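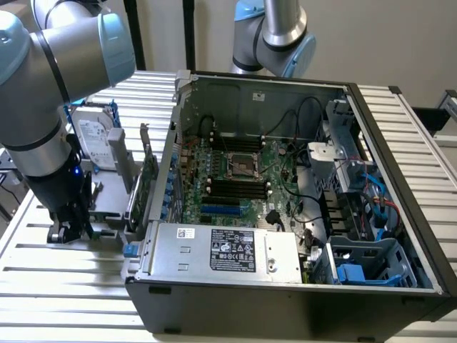
Open tower, board side up.

1/ Notes on recovering closed captions from off-air VHS. The material is the Revusov tapes: 41 cassettes of local programming recorded in Erno, mostly a public affairs show called The Nwankwo Hour. No broadcast master is known to exist.

2/ Analog captions in the US sit on line 21 of the vertical blanking interval. Each field carries two characters, seven data bits plus a parity bit. Field 1 has CC1 and CC2. Field 2 has CC3, CC4 and the XDS packets, if the station bothered with any.

3/ The data rate is low enough that VHS can hold it, even at the slow speed. If the captions were in the signal the VCR recorded, they are probably still on the tape. People assume they were lost at recording. In most cases they get lost at capture.

4/ A 720x480 capture normally starts below line 21, or clips it. A 720x486 capture may or may not include it, depending on where the card decides line 1 is. Check by looking at the top of the picture. Valid caption data is a row of short white dashes that keeps changing, with a steady group of pulses at the left. That group is the clock run-in.

5/ If the dashes are missing, recapture with a lower start line before you blame the tape. I lost a week to this in September. The driver setting was called "vertical offset" and it moved the image after the crop.

6/ Time base correctors are the next problem. Many of them blank the VBI and replace it. Some pass line 21 and blank the rest. The manual will say "VBI pass" if you are lucky. Otherwise, play a tape with known captions through it and look.

7/ Do not turn on noise reduction in the deck. It averages between lines or fields, and line 21 is different in every field. You end up with gray dashes that fail parity.

8/ For decoding I use Dranon. It finds the run-in, slices at the midpoint and writes one text file per field. Defaults are fine on a clean tape. On a worn one, raise the run-in search window to 19 samples and let the slice level adapt per line. A fixed slice level falls apart wherever the tracking drifts.

9/ Parity catches single-bit errors only. Two flipped bits in one byte pass as a different, valid character. Hence "the mayer" and "sewer bonb." Leave them in the raw file. Make corrections in a second file so the next person can tell what was on the tape.

10/ Control codes are sent twice in a row. A decoder is supposed to act on the first and ignore the repeat. If the first is damaged the second still gets through, so pop-on captions often survive a dropout that takes out half a sentence of text. 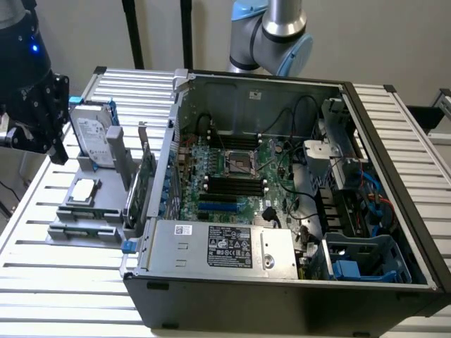
Aniela Ziółkowski: Were these captioned live? If it's roll-up, the delay will be all over the place and you'll have trouble using the text as a time index.

11/ Yes, roll-up, three lines, live. The delay on The Nwankwo Hour is usually 5 seconds and gets longer when two guests talk over each other. I don't shift it. The raw file keeps the timing as broadcast, and the index just points a little late.

12/ Commercials are a separate case. National spots came in with pop-on captions already encoded, and the station's local spots had none. You can find the edges of a break from the caption mode alone: roll-up stops, pop-on starts, then nothing, then roll-up again.

13/ The nothing part has a trap in it. Null bytes with good parity mean the encoder was running and had no text to send. No run-in at all means no caption waveform on that line. Dranon writes a blank line for both unless you set the verbose flag. Set the verbose flag.

14/ XDS on field 2: the program name field reads NWANKWO HOUR on the later tapes. On the earlier ones it has the name of whatever aired before it. Someone at the station wasn't updating it. Don't label tapes from XDS without checking the audio.

15/ Storage. I keep line 21 as a cropped lossless strip next to the video file. It's tiny, and it can be decoded again when a better slicer comes along. The first batch, done in February 2021, has text files only. Those tapes have to be played again.

16/ Still open: tape 19 has a clean run-in on both fields and fails parity on nearly every byte. Bit order is right and the slice level looks reasonable. If anyone has seen this on a second-generation dub, I'd like the deck model and the recording speed.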